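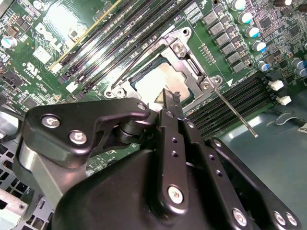
**Renske Dollhart**, bench technician, Plostton Reuse Study

**Figure 2.** Processor in its socket on a Dell board, with the retention frame, two levers and a row of power chokes beside the socket.

### 3.2 Opening the socket and lifting the processor

Boards reached the bench after the cards, drives and coolers had been taken out (Section 3.1). We kept each board in its chassis for this step. In the June trial we had removed the boards first, and the time spent on the chassis screws hid the differences we wanted to measure at the socket.

The study set held 303 desktop and workstation machines from the Peltetti collection site. Of these, 31 had a socket with two retention levers, and this section covers only those. Figure 2 shows the type. The processor sits inside a bare metal frame, with a thin strip of green substrate showing around its heat spreader. Three Phillips-head screws are visible on the frame. One lever is bent into a loop and the other is a long straight rod with a rounded tip.

Workers were told to leave the frame screws alone. A frame taken off the board is slow to refit, and a board without its frame was graded as parts only. The written steps were short:

1. Wipe old paste from the heat spreader with a dry cloth, then with a damp one.
2. Release the levers in the order marked on the bench card.
3. Raise the load plate and lift the processor straight up by its edges.
4. Put the processor in a tray and fit a socket cover before moving the board.

Step 3 took the longest. Memory slots lie on two sides of the socket on this layout, and the chokes and capacitors stand close by on another, so there are few places to rest a hand. Workers who had memory modules still in the slots were slower, and after the first 13 machines we changed the order of work so that memory came out before the processor. Times from before the change are reported separately in Table 4.

Each processor was checked under a lamp for chipped substrate and for paste on the contacts. Paste on the contacts was the more common fault. It was cleaned off with alcohol and the processor was checked again — a second failure sent it to metal recovery. Of the 31 processors, 17 passed at the first check.

Labels were recorded before any cleaning. We wrote down the maker's name and the board label, and entered both in the Firik stock sheet along with the grade. Glare on the board made some printing hard to read under the bench lamp, so the lamp was moved to the side for this part of the work.

Sockets with a single lever were handled under the Yao procedure and are covered in Section 3.3.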